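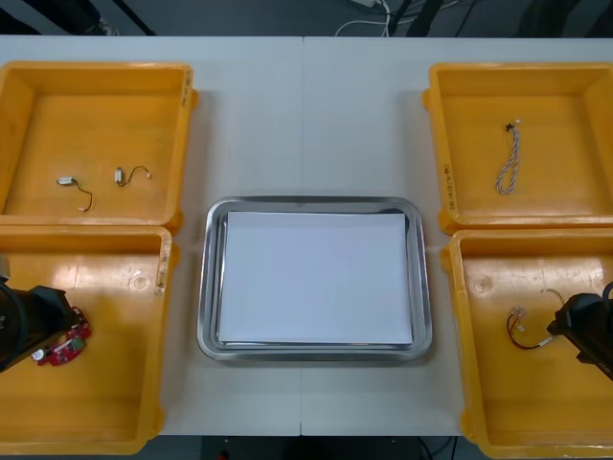 Kleinteile sortieren: vier Kästen, ein Blech

25.8.24

Der Sortierplatz besteht aus zwei weißen Tischplatten, die stumpf aneinanderstoßen. Die Fuge in der Mitte ist schmal, ein M2-Gewindestift verschwindet darin trotzdem. Ich lege deshalb das Edelstahltablett darüber und arbeite nur noch auf dem Tablett.

Links und rechts stehen je zwei gelbe Kunststoffkästen. Sie sind flach, man greift ohne Verrenkung hinein. Beschriftet wird mit Filzstift direkt auf dem Kasten. Etiketten von Jesent hatte ich vorher, die Kleberreste gehen nur mit Isopropanol ab.

Die Vibrationsmotoren liegen einzeln. In der Tüte verhaken sich die Anschlussdrähte, und beim Auseinanderziehen reißt die Litze am Gehäuse ab. Von 164 Stück aus der letzten Lieferung von Zokska waren 5 auf diese Weise unbrauchbar. Die roten Platinen sind robuster, die Bauteile am Rand vertragen aber keinen Stoß gegen die Kastenwand.

Ins Tablett kommt weißes Papier, 80 g/m², auf den Boden zugeschnitten. Auf blankem Stahl spiegelt das Deckenlicht, SMD-Bauteile sind dann schlecht zu erkennen. Antonina Mykhailiuk nimmt einen ganzen Stapel und zieht nach jedem Durchgang das oberste Blatt ab – das spart das Auswischen. Ville Lehtinen hält graues Papier für besser. Getestet habe ich es nicht. 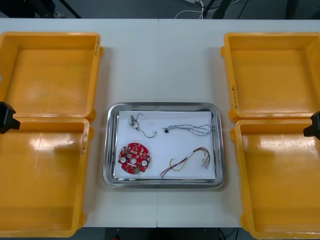 Vier Bauteile auf dem Papier, mit Abstand ausgelegt.

Der Abstand ist Absicht. Berühren sich zwei Teile, nimmt man leicht beide auf. Offen ist noch die Beleuchtung: Die Kastenböden glänzen stark, eine matte Einlage liegt bei Pesdale im Warenkorb.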